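Drotden packing project: progress report to Marit Nygård
18 July 2024
Prepared by Ulla Lie

Summary

Spending is within what was agreed for the period. The main event was the open day at Prunberg, which Tyra Fagerlund and I both attended. I came away less convinced than the organisers would like, and I do not think we should release the second payment yet.

The open day

The morning was talks. Roald Grønli presented the plan for teaching machines to pick and pack mixed food items, and put up a slide saying that 2,855 recorded grasps had been collected so far. I asked how many of those were kept after checking. He said the checking was still going on, so for now I would treat the number as a count of attempts. The target in our agreement is 1,000 usable ones, and I can't yet tell you whether they are past it or nowhere near.

After lunch we moved on to the packing work, done with grippers held by hand. The idea is that people do the task, the recordings are kept, and a robot arm learns from them later. I have no quarrel with that as a method. My trouble is that the invitation promised "a working packing robot", and several guests had plainly come to see one. 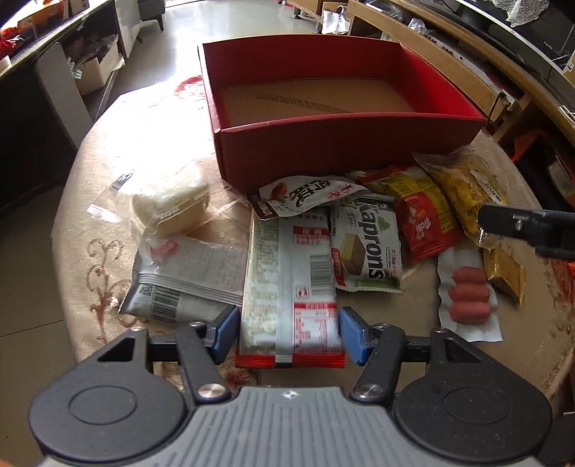

Tyra's view is kinder than mine. She thinks soft and shiny packets are a fair test, and that a home setting is closer to real use than a bench with coloured blocks on it. I agree up to a point — but every guest I spoke to wanted to know how the arm would cope by itself, and the answer each time was that this belongs to the next stage. It belonged to the next stage in the last report as well.

Zilteline, who supply the software, gave a short talk on training. It was clear enough, though there were no results in it. Questions were held to the end and then we ran out of time.

Money

The open day cost more than 2,000 euros, mostly catering and the hire of chairs. Frøydis Öberg has the receipts. The line for repairs has not been touched.

What I have asked for

A list of recordings kept and thrown away, with the reason for each. Roald has promised it by the end of July.

A trial of 30 items packed by the arm with no one helping, and one of us present — Metwally have offered a room if Prunberg is too busy.

A plain statement of what will be shown at the next open day, sent to us before the invitations go out.

I will write again when the list arrives.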